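Warkton Chamber Recordings: data card

This collection holds listening notes and track timings for recordings of Baroque chamber music, mainly sonatas for two violins and continuo. Each entry gives the work, the key, the players and the instruments named in the booklet.
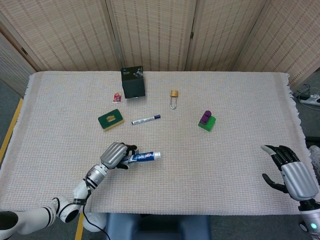
Prepared by Lavanya Thampi and Narayanan Sastry | February 2021

Timings are given in minutes and seconds and exclude applause. Where a booklet and a disc disagree, both values are kept. Repeats are marked 2 if observed. The notes may be reused with credit to the compilers.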